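Spent the afternoon comparing two sets of gripper fingers on the toy food task. Short thread with notes.

Set one is the pointed fingers Wing-yan Lo drew up in December. Set two is the slotted plates we've been running as the default. Same controller settings for both.

The task is the usual one. Pick up a piece of toy food, put it in the container, go home. 78 attempts in total, split evenly between the sets.

Pointed fingers are better on small stuff in a tight spot. They get down between two pieces without shoving both of them. They are worse on anything round and smooth. Balls squirt out sideways if you close even a little off center.

Slotted plates are more forgiving on the round pieces. The trouble is the rim. They're wide enough to bump it if the approach isn't close to vertical, and I lost 7 attempts that way.

Ming-te Kan asked whether grip force explains the difference. I don't think so. I tried two force settings on each set and the misses looked the same.

Camera placement mattered more than I expected. From the side I can judge height over the rim. From overhead I can judge left and right. With only one of the two I kept guessing.

Side view and overhead view:

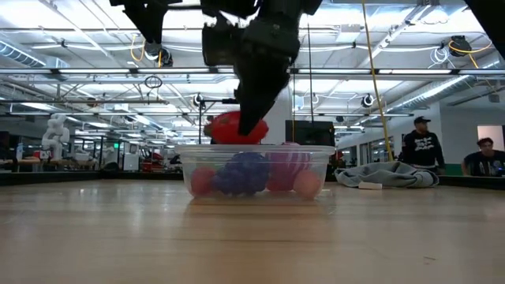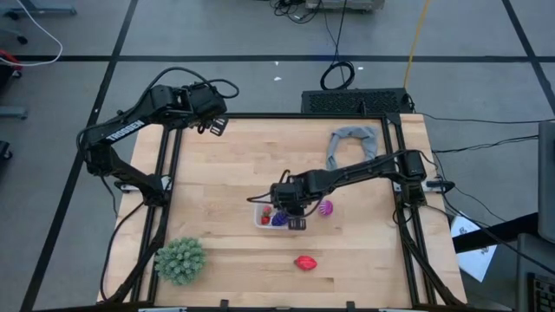
Next up is a softer pad from Skikik on the slotted plates. Wing-yan also wants to trim the plates a bit narrower so they clear the rim.

If anyone at Rerkdale has already tried narrow plates on smooth toys, please send me your widths.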